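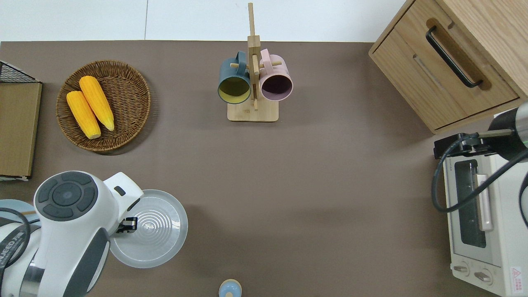 Corn in the basket, kitchen table, May.

So Stelmakh have put Vurora out again. It's a pressing of 300, numbered by hand, with "restored" audio and two extra tracks. I paid 36 quid for it, which tells you how well my scepticism holds up at half past eleven at night.

I've had the old CD for years and I know every cough on it. The new version is louder. Is it better? The bass on Irivberg has more weight, I'll give them that, but the tape hiss has been scrubbed so hard that the accordion sounds as if it was recorded in a cupboard. The sleeve notes talk about "newly found reels" without saying where anyone found them.

Then the extras. Pitent is listed as unreleased. I'm fairly sure it's the closing track played at a slower speed with the vocal taken off, and I played them one after the other until I was sick of both. The other one is a rehearsal, 11 minutes long, and the tune turns up near the end.

Dindo Magbanua emailed to say I'm being mean and that the vinyl cut is much warmer. Maybe. He also bought three copies. Mine is number 102 and it has a slight warp, so side two wobbles a bit.

I'm keeping the CD. If anyone has the original cassette, I'd like to hear how Pitent compares with that.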